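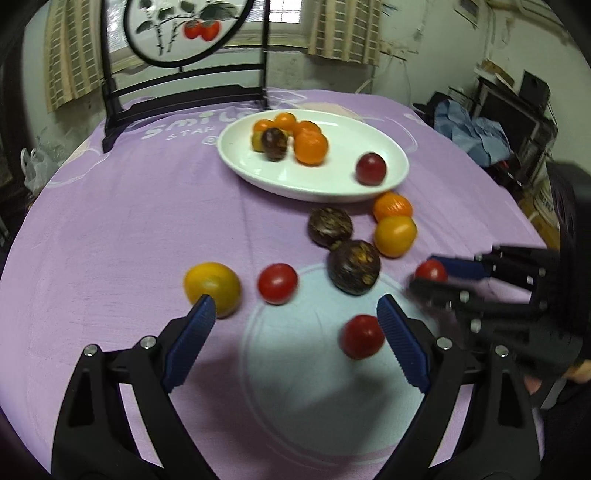
Erncombe Fruit Table — progress report to the Urquijo Fund

Period covered: March to June

We use cookies to remember your settings and to count visits. Accept all / Manage choices

1. What the grant is for

The fund awarded us 1,000 pounds to run a fruit table in the day room at Erncombe through the spring and early summer. The aim is to get people who come to the day room eating more fresh fruit, and to let them try kinds they would not normally buy. This report covers the first four months. The grant runs on until the end of September.

2. What has been done

The table opens at half past ten in the morning and is cleared at two. It is the round one by the window, with the purple cloth on it. We did try the long table near the door in March, but people walked past it with their coats on and did not stop. By the window they sit down.

Tomatoes have been the main thing since May. We buy them mixed, so there are red cherry ones, yellow ones and orange ones together, and people choose by colour first and taste second. The orange ones go quickest. The very dark ones were left alone at the start and still need a word of encouragement — a few people took them for plums.

Fruit is put out on white plates, an oval one and a round one. Anything that will not fit goes straight on the cloth, and people seem happier to help themselves from there than from a full plate. We have stopped tidying it up every time.

Dried fruit was added in April after several requests. It keeps well, which helps in a slow week, but it is sticky and the cloth has to be washed more often than we had planned for.

3. Spending to date

We have spent 600 pounds on fruit, all of it ordered through Fudau. A further 200 pounds went on plates, cloths, washing and delivery charges. That leaves 200 pounds for July to September, which is tight. Fruit was dearer than expected in March and early April, and we bought too much of it in the first fortnight.

Orders are now placed through Skedport, so we can change the quantities up to four in the afternoon the day before. Waste has come down since we started doing this. We have not kept proper records of what is thrown away and will begin doing so in July. 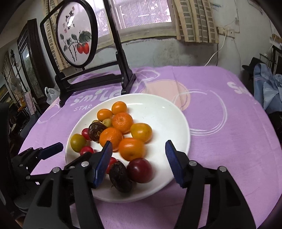
4. What people eat and what they leave

Mandarins are liked by nearly everyone but some visitors find them hard to peel. We now offer to start the peel for them. Cherry tomatoes are easy to pick up and get eaten a handful at a time. The dark dried fruit divides people, and those who like it tend to take it home in a napkin.

Putting different kinds on the same plate has worked better than one kind to a plate. People compare them and ask what things are, and they will often try a second one to settle the point.

5. Problems

The window side gets warm by midday and soft fruit does not last there. We have begun putting out less at the start and topping up at noon. Drawing the checked curtains helps a little, though regulars complain that it makes the room dull.

Two deliveries in May came late, and on both days the table opened with dried fruit only.

6. July to September

We plan to keep the same hours and cut the size of each order. Plums will be added when the price drops. We would also like to move 50 pounds of the remaining money from washing to fruit, and ask the fund to confirm that this is allowed before the July order is placed.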